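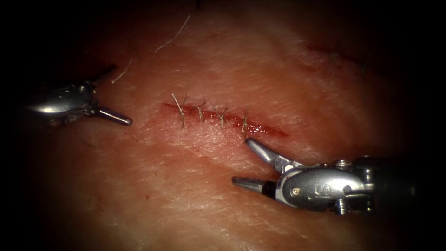
2 min read

Dikwood Practice Thread, pale gray, card pack

I've been selling stitching supplies out of the Zukusgate shop long enough to know which question comes first, and it's always "will I be able to see it?" Yes! You'll be able to see it. I picked this color because I was so tired of squinting at black thread in a dark red wound line, and pale gray stands out against red in a way I love. Four interrupted stitches up top, little knots sitting on the line, and your eye goes straight to them. The tails are what I look at first, to be fair. Short, cut, sticking out at slightly different angles so each stitch looks like a tiny star.

What you get

Ten cards of thread to a pack, almost 300 feet in total (I wind a touch generously at the start of each card, so please don't write to me with a tape measure). It's braided, uncoated, and comes without needles. If you want needles, add the Drorton curved set at checkout, and I'll pop both in the same envelope so you only pay postage once.

The cards have a notch at each end. Put the loose end in the notch when you're done. I know you won't, I don't either, but then we both get the tangle we deserve.

How it handles

It grips. That's the main thing with a braid. You lay down the first throw and it more or less stays while you get yourself organized for the second, so beginners get on well with it. The flip side is that it drags a bit going through tissue, more than a slick single strand would, and if you yank it you'll pull the edges out of shape. Slow, steady pull, following the curve of the needle. You'll get the feel for it after half a card or so.

I wouldn't use it to practice long running stitches, by the way. It'll do them, but the drag adds up along the row and you end up tugging harder and harder. Interrupted is where it's happy: one stitch, tie it, cut it, move along. You can also stop whenever you like, with part of the cut closed and the rest still open, and pick up again at the next bite. Great if you're fitting in practice before dinner.

A few things I tell everybody

Keep your tails short but not stubby. Cut too close and the knot can work itself loose, leave them long and the next stitch grabs them (ask me how many times I've tied a neighbor's tail into a knot).

Spacing matters more than speed. Fairly even gaps along the line are what you want, and if your first stitch comes out bigger than the others, welcome to the club. Leave it in and look at it again when the row is done. You learn more from the odd one than from the nice ones.

Get your light sorted out before you start. Wrinkled, shiny tissue throws glare right back at you from the high part while the rest drops into shadow, and I like to shift my lamp until I can see both sides of the cut properly. A lamp on a bendy neck is plenty.

Snug, please, and no tighter! The edges should meet and sit there. If they're bunching up under the knot, you've gone too far.

The boring but important bit

This pack is for practice and teaching only. It isn't sterile and it isn't for use on people or animals, ever. I get asked, and the answer doesn't change. Wash your hands after working with tissue, wipe the bench down, and don't put used thread back on the card.

Compared with the Ó Néill pack

I stock both, so here's my take. The Ó Néill thread is a single strand, smoother and springier, and it needs more throws before the knot will hold. It's lovely once your hands know what they're doing. If you're new, start with the Dikwood and get the Ó Néill later on. If you're buying for a class, I'd go with a couple of packs of this and one of the other so everyone can feel the difference.

Shipping and returns

Orders in by 2 in the afternoon go out the same day. Unopened packs can come back any time. Opened ones I can't resell, but if a card turns up frayed or badly wound, send me a quick photo and I'll mail a replacement.

Buy 5 packs and the postage is on me. The next batch is due in August, in this same pale gray.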